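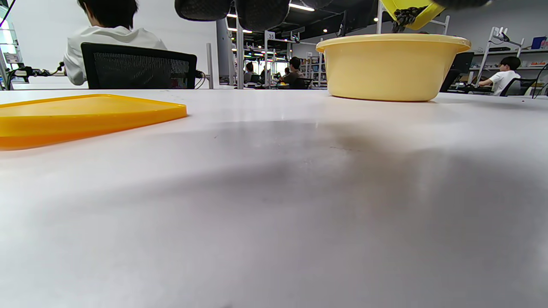
Réjean Després would have picked the stiff fingers, and told me so before I'd even finished setting up. Soft pads are fine for picking things up, according to him, but the minute you start tipping a container they let it roll on you and you've lost your angle.

Well, I like the soft ones! So we spent most of a Tuesday finding out, and this page is what I've got to show for it.

Pouring day at Trarenwood
October
Posted by the Friesen bench
Reading time: 2 minutes

The job was to grab a small container, lift it, tip it over a basin and let everything drop. I had two hand-held grippers to compare, the Praneo with dark rounded pads and the Stirnwood with flat, stiff fingers, and I gave each one five pours per round, three rounds in all. Same table, same basin, me doing the squeezing (my forearm has opinions about that).

The shot at the top is the Praneo in mid-pour, with the yellow container tilted right over and the little black bits on their way down toward the basin. It's the gripper's own camera, and I love how much of the pour it catches. You get the pads along the top and the basin farther back on the table, and that big soft shadow on the white tabletop, which I'd like to get rid of before we do this again.

So who was right? Both of us, kind of, which is annoying. The Praneo dropped nothing. It did let the container roll a little on four pours, always near the end when I was twisting my wrist to shake out the last few pieces. The Stirnwood held its angle beautifully and then let go of the container twice, and I spent longer than I want to admit chasing pieces across the floor.

I also changed the camera tilt between rounds – down a bit for the second, back up for the third. Down is better for seeing the rim of the basin, but up shows me more of the container, and for pouring I think that matters more. Réjean disagrees about this too.

Next time I want to try the Praneo pads with a strip of something grippier on them, and a heavier load in the container. If the roll gets worse I'll say so.

3 comments

Marbled_desk
Did you squeeze to the same width each time? With soft pads that makes a huge difference to the roll.

Friesen bench
No, I went by feel! Fair point, I'll put a stop on the trigger.

Réjean Després
Four rolls. I'm only mentioning it.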